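Serby – eine Sammlung deutscher Farbwörter aus dem Alltag

Liebe Leserinnen und Leser, schön, dass ihr hergefunden habt! Serby ist eine Wortliste mit 1.000 Einträgen, und jeder davon ist ein Farbwort, das jemand im Gespräch, in einem Brief oder auf einem Einkaufszettel wirklich benutzt hat. Angefangen hat alles mit einem Schuhkarton voller Zettel, den ich beim Umzug nach Sustthorpe wiederfand, und seither ist die Liste mit mir gewachsen (der Karton leider auch). Version 2 enthält nun endlich die zusammengesetzten Wörter, nach denen so viele von euch gefragt haben.

Was in den Dateien steht

Jede Zeile besteht aus dem Farbwort, der Grundfarbe, einem Belegsatz und, wenn ich es weiß, der Gegend, aus der das Wort stammt. Die Belegsätze habe ich so gelassen, wie sie mir zugetragen wurden, also auch mit Dialekt und eigenwilliger Rechtschreibung. 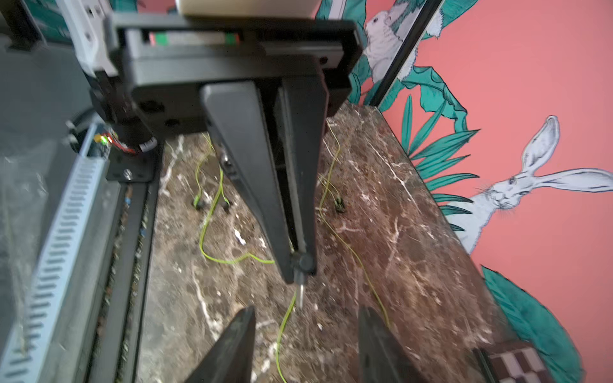

Bei den Brauntönen ist die Sammlung am dichtesten, 116 Einträge gehören allein dazu. Kastanie, Nuss, Tabak und Malzkaffee kennt fast jeder, dann aber kommen die schönen Streitfälle wie »rehig« oder »brotrindern«. Gestein macht es einem besonders schwer, und beim braunen Marmor, wie er hier als Untergrund dient, würde meine Tante »schokoladig« sagen und mein Onkel »dunkel, halt«. Beides steht in der Liste, jeweils mit eigener Zeile.

Wie die Wörter zugeordnet wurden

Die Grundfarbe haben 44 Freiwillige vergeben, ohne Farbkarte und nur nach dem Wort. Wo sie sich nicht einig wurden, steht in der Spalte »Grundfarbe« mehr als ein Wert, getrennt durch einen Schrägstrich. Bitte bereinigt das nicht vorschnell – gerade zwischen Rosa, Koralle und Lachs ist die Uneinigkeit oft spannender als das Ergebnis. 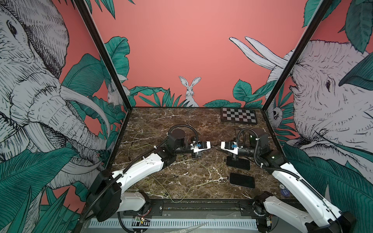
Bekannte Lücken

Der Norden ist viel besser vertreten als der Süden, und aus Österreich fehlen mir vor allem die alten Wörter aus der Textilfärberei. Auch Blaugrün ist dünn besetzt. »Petrol« und »Türkis« kommen reichlich vor, doch dazwischen klafft ein Loch, das ich mir bis heute nicht recht erklären kann. 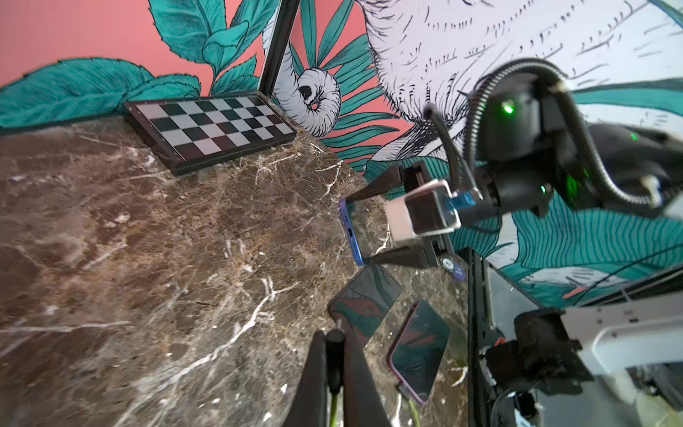

Ebenso fehlen fast alle Wörter, die Kinder sich ausdenken, obwohl die oft die treffendsten sind. Wer so etwas zu Hause hört, möge es bitte gleich aufschreiben und mir schicken, gern mit dem ganzen Satz.

Nutzung und Dank

Ihr dürft die Liste frei verwenden und verändern, auch für Unterricht und Wörterspiele. Nennt bitte Serby als Quelle. Apinya Saengthong hat die Belegsätze mit großer Geduld Korrektur gelesen, und das Wörterbuchprojekt Priltitach hat mir seine alten Karteikarten überlassen. Die nächste Ausgabe plane ich für Juni.

Kommentare

wongsuwan_liest: Bei uns hieß das verwaschene Grau immer »spülig«. Fehlt das noch?

Grete K.: Danke für die Mühe! In der Datei mit den Gelbtönen sind bei mir die Umlaute kaputt, in den anderen nicht.

Antwort der Autorin: »Spülig« ist notiert, herzlichen Dank! Und Grete, die Gelbtöne lade ich heute Abend neu hoch.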